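Mullano curved office desk, reviewed after 8 months

We bought the Mullano to replace a row of straight tables in our studio. It is a long white desk with a sweeping front edge, sold in sections that bolt together underneath. I paid 3,881 dollars including delivery. I have worked at it most days since, as have the people I share the studio with, so this is a review of daily use and not of the showroom.

Delivery and assembly

The sections came on a pallet to the street door. The driver doesn't carry anything upstairs unless you book that separately, and the website only mentions it on the last page of checkout. Each section takes two people to lift.

The instructions are drawings with no words. They are fine until the step where the sections are joined, where the drawing shows the brackets from above and you are lying under the desk looking up. We put the first pair on backwards. Ditte Norðdahl, who has the seat by the door, spotted it when the edges wouldn't line up. Allow a full afternoon. The hex key in the box is too short for the inner bolts, so have a long one ready.

The top

White shows everything. Coffee rings come off with a damp cloth if you get to them the same day. Ballpoint needs a little rubbing alcohol. After 8 months there are some fine scratches where people slide keyboards back and forth, and you have to get the light right to see them.

The curve is the reason to buy this desk. Several people can work on the same thing without sitting in a straight line, and you can reach the middle from your chair.

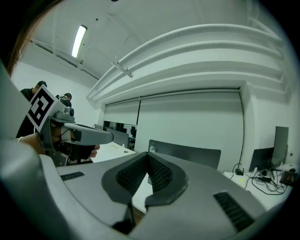
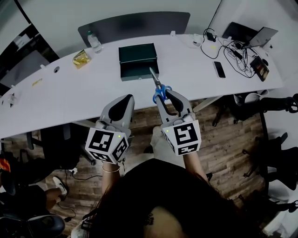
Stability

Standing on its own, one section wobbles. Bolted together they hold each other up and the wobble is gone, apart from a slight bounce at the far end if someone leans hard on it. The feet adjust for uneven floors. Ours have needed a turn once, in June, when the boards moved a bit.

Cables

This is the weak part. There are only 2 cable openings in the whole run, and neither is near where we sit. The tray underneath is shallow and a normal power strip hangs out of it. I ended up buying a Tutex tray and screwing it in behind the original one. For a desk at this price I shouldn't have had to.

Compared with the Bach

We also looked at the Bach, which costs 1,700 dollars less. It has a deeper tray and better feet. The curve is much tighter, though, and the end seats felt cramped when we tried them. If you have a small room or only need places for two, I would get the Bach and keep the difference.

Verdict

Good desk, poor cable handling, delivery terms that should be easier to find. I would buy it again for a large room. Order the long hex key at the same time, and measure your stairwell before the pallet arrives.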